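Sandberg woollen mill open day, Pullow – quick write-up

Typing this up fast before I forget it all, so excuse the state of it. Three people from the guild asked how it went and I've told each of them something different.

Short version: go. They run it every April and it's worth the drive even if you don't weave. Wear flat shoes with closed toes, they do check at the gate and a bloke ahead of me got sent back to his ute for his boots.

Getting there

Left at 5, servo coffee, fog the whole way down the range. Last bit of road is gravel and badly corrugated. Signage good once you're past the silos, hopeless before that. If you hit the weir you've gone too far (I hit the weir).

Parking is in the paddock behind the dye house. Free. Muddy on the bottom side so stick to the fence.

The scouring shed

First stop. Smell gets you well before the door does. Wet sheep, soap, something a bit like hot candles. The train is old and loud and goes the full length of the shed, with rakes pushing the fleece along from bowl to bowl. They had it going on real wool, not a demo batch, so questions were more or less shouted.

They keep the grease and sell it on. I asked who to and got a shrug.

Our guide was Mayu Tamura, came over as a designer and ended up staying on in the finishing room. Very good. Quick, dry, doesn't pad things out. She passed around three handfuls – greasy, scoured, carded – and let everyone have a proper feel before saying a word. My hands were lovely for the rest of the day.

Carding and spinning

Carding was the pick for me. Big cylinders, all wire teeth, web coming off the end so thin you could see the floor through it. You're not to lean on the rail. Somebody leant on the rail.

Spinning room has 800 spindles and on the day only one side was running. One of the women working there could hear an end break before she saw it and was off down the aisle to piece it back up without stopping her conversation. I tried piecing on the practice bobin and made a slub the size of a grape.

They're spinning mostly for blankets and for an upholstery line called Fluvetti, which is a wool and linen mix with a bit of a rib to it. Bought a sample swatch. Pricey by the metre. Will wait for seconds.

Overnight

Booked the night so I didn't have to drive back in the dark with roos about. Motel on the main street, walking distance to the bakery and the pub. Bed firm, grey upholstered headboard, round bedside table in the corner with a corded phone on it and the remote. Quiet after nine. Heater took its time. Pub does a decent schnitzel but the kitchen shuts at 8 so don't muck around unpacking like I did.

A few from the room: 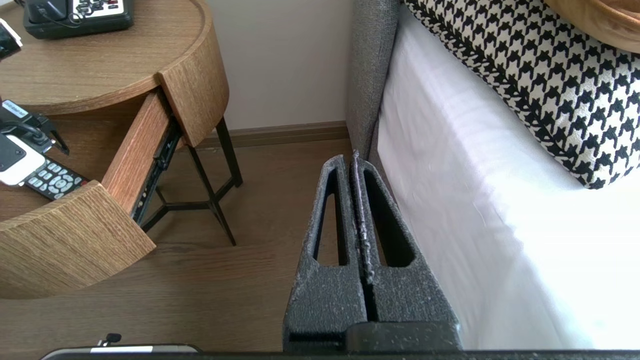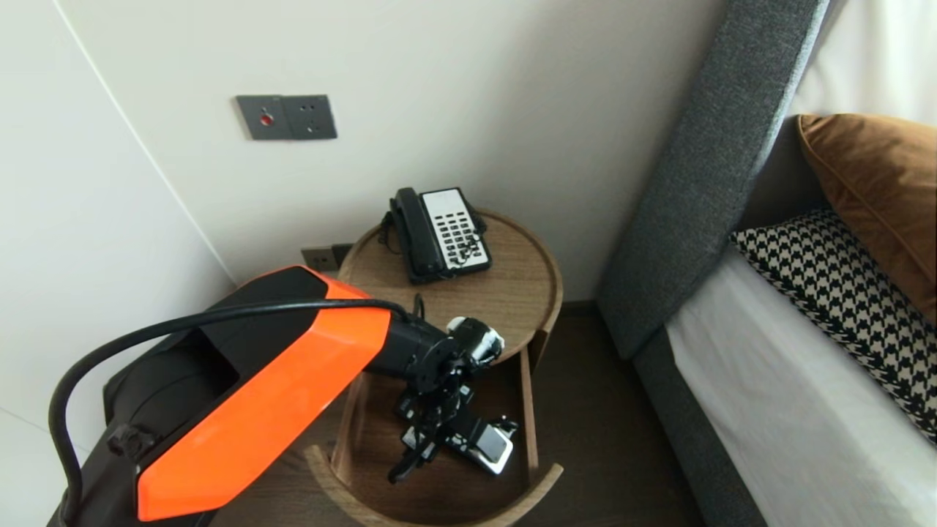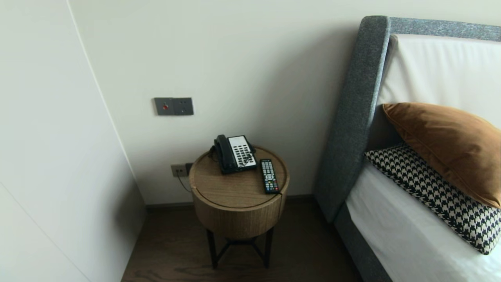 Second morning – the weaving floor

Worth staying over for, as the looms only run in the morning session. Ear muffs handed out at the door and you want them on before it opens, not after.

The wide loom was set up for a check blanket, 1168 ends in the warp. Mayu said tying in a new warp used to take up a whole shift and everyone dreaded it. Now they knot onto the tail of the old one where they can, and rethread only when the pattern changes. We got to stand behind and watch the shed open and shut. Could of stayed there all day.

Also running – a narrow loom doing webbing for saddlery. Ugly stuff, strong as anything, apparently it's what pays the power bill.

The Olix is their name for the old mending table, a long sloped thing under the south windows. Every blanket gets dragged over it and somebody looks for knots and missed picks, then fixes them with a needle. Light from behind. One mender was fixing a float while chatting about her son's footy and I honestly could not find the spot afterwards. She made me have another go. Still couldn't.

Finishing

Rushed, as the group before us ran over. Milling, tentering, then the raising machine that brings up the nap. Used to be done with teasels and they've a frame of them on the wall, very dusty, please don't touch. Mayu's patch, this, and you could tell she'd have liked another half hour on it. The same cloth before and after raising is like two different fabrics. Unraised is what I'd want for a coat. Everyone else went for the fluffy one.

Mill shop

Queue out the door by ten. Tips:

Go in before the tour, not after. Seconds bin is picked over by smoko.
Cone ends are sold by weight, cash only at that counter.
Blanket seconds have a red thread in the corner where the fault is. Mine has two red threads and I can only find one fault.
Sock yarn is nice but it's bought in, not spun there. Ask and they'll tell you.

Came home with 815 grams of undyed two-ply on the cone, a blanket in the brown check, and the swatch. Didn't need the blanket.

Odds and ends

Toilets by the canteen, not the ones near the gate, which were locked. Canteen does scones and a fairly grim sausage roll. Tours book out, so ring the office – the online form never sent me a confirmation and I had to chase it up. Prams are fine in the shop and no good anywhere else. No photos on the weaving floor.

Going again next year if anyone wants to split petrol. I'll look up the turn-off before the weir this time and put it in the group chat.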